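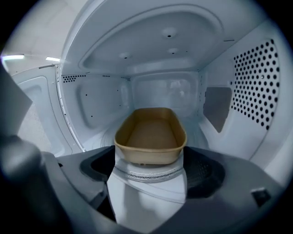

The tray in the microwave, held by the gripper.

February 17, 2024

Long day at the project room. Our class team has to turn in 60 good recordings for each task before the course ends in May, and we are behind on two of them. The microwave one is mine. You put the tray in, let go and back the gripper out. It sounds like nothing, but the tray is light and it tips if you pinch it off center. I did a lot of these and threw out the ones where I bumped the side.

My thumbs are sore. I need to stop squeezing so hard.

Mahtab Nouri is in charge of our task list and she moved the drawer task up, so that came next. She wants both hands used in every recording, one at the drawer and one on whatever is going in or out. Last week I kept moving them at the same time and Rawat (that's what we call the sorting program) rejected nearly all of it.
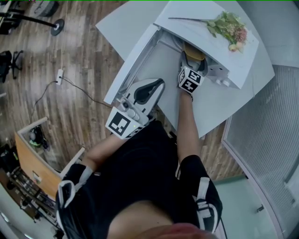
Drawer task, both grippers, flowers on the desk.

I like the drawer better than the microwave. You lean over the desk for it, which is bad for the back, but your hands learn the distance after a while. We still don't agree on how far the drawer should be pulled out at the start. I say put tape on the desk. Mahtab says the starting point should vary or the arm will only learn one drawer. She is probably right, and I wrote it down in the Prendon notebook with the other rules.

Had noodles at 4 and went through the file names. Two were saved under the wrong task and I fixed them.

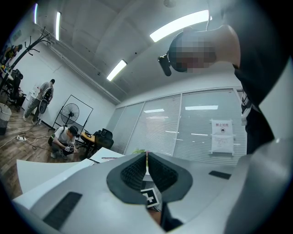

Looking up from the desk, with the rest of the room behind.

Still to do: charge everything, copy the files to the second drive, ask about the Barnolham demo. They want one task shown live and I would pick the drawer. Also need to read the chapter on grasping, which I have put off twice.

Bed now.

106 views · 4 shares

Comments

tereo_fan: Put the tape on the desk and just move it every ten tries. Worked for our club.

K.: How long does one recording take you?

oldlathe: Get a higher desk. Your back will thank you in May.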